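I've covered my share of inquests, and I still get a knot in my stomach when a family has to sit in a hallway waiting for a judge to come back. This week the wait was for Oľga Urban's kids, and it ended with the news they'd been hoping for (well, most of it). Her case is being reopened!

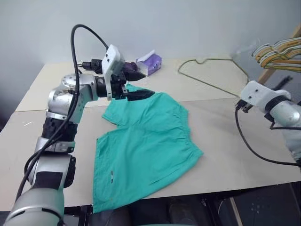

TRETO, 15th January

A judge has ordered a new inquiry into the death of Oľga Urban, the 65-year-old bus driver who was found at the foot of the stairs in the old Jutier depot. The first inquiry called it an accidental fall and wrapped up in one afternoon. I was there for that one too, and I remember thinking we'd barely gotten our coats off.

Judge Amarachi Chukwu read her ruling in 10 minutes flat. She said the first hearing never heard from three coworkers who were in the building that night, and that a repair log for the stairwell lights had been left out of the file. She didn't say anyone was to blame, and she was pretty firm that the rest of us shouldn't either. The new inquiry has 90 days to report.

Oľga's son-in-law, Matěj Šimko, came out first and just hugged everybody, me included. "We asked for one thing, for people to be asked what they saw," he told me. "Now they'll be asked." Her niece, Vendula Polák, was happy but a lot more careful about it. She wanted the old ruling thrown out right away, and that didn't happen. It stands until the new inquiry is finished, so on paper her aunt's death is still an accident.

The lawyer for the depot's owners, Higinio Tovar, stopped for a minute on the steps. He said his clients would hand over whatever the judge asks for and that they feel for the family. I asked him about the light log. He said he'd rather talk about that inside the courtroom, wished me a good day and went off to find his car.

A lot of you wrote to me in December asking whether the family is suing. Not at this point. Matěj says they've talked about it around the kitchen table, but they want the answers first, and a lawsuit would mean more lawyers and more waiting. The ruling doesn't stop them from filing one later on.

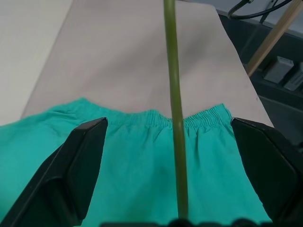 What happens next

The three coworkers get their letters first, and their statements will be taken in private before anyone is called to speak in open court. A start date for the public part hasn't been set. The clerk told me it'll go up on the board outside Courtroom 3, so I'll be checking that board more often than my own mailbox, and I'll post the date as soon as I have it.

If you worked at the depot back then and think you know something, the judge wants it in writing, sent to the clerk's office. Please don't send it to me!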